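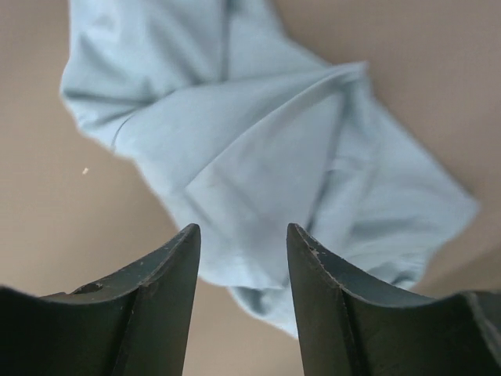
Last updated at 4:40 p.m.

Textile drop-off hours to double at Peltov transfer station

Residents of Peltov will be able to drop off old clothes, sheets and towels six days a month starting in November, up from three, the county solid waste office said.

The extra hours follow a change of hauler. Zekby Recycling took over the textile contract from Tzanetos Hauling this summer and will pick up from the transfer station on Trita Road twice as often. The two bins there have been full by noon on most collection days, and bags left on the ground have gone to the landfill.

Under the new contract the county pays $38 a pickup. Residents pay nothing for up to 13 bags a visit. Larger loads, including those from motels and laundries, need a call to the office 24 hours ahead.

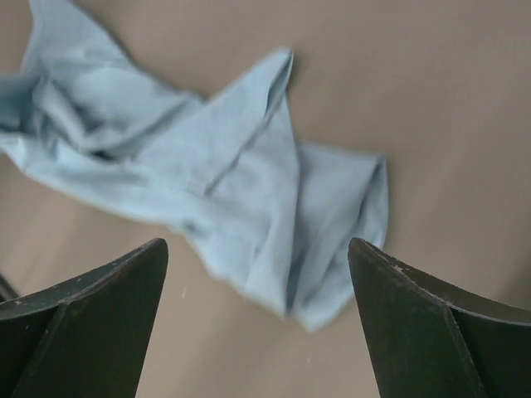
Light blue fabric. Cloth does not need to be folded for drop-off.

Torn and stained items are accepted as long as they are clean and dry. Zekby sorts what it collects into clothing for resale, wiping rags and fiber for padding. Rugs, pillows, mattress covers and anything with oil or paint on it will still be turned away. Shoes must be tied in pairs.

The office is mailing a card with the new hours to 1,000 households on the rural routes. Everyone else can pick one up at the station gate or the library. The station closes at 5 p.m., and the textile bins are locked 15 minutes earlier.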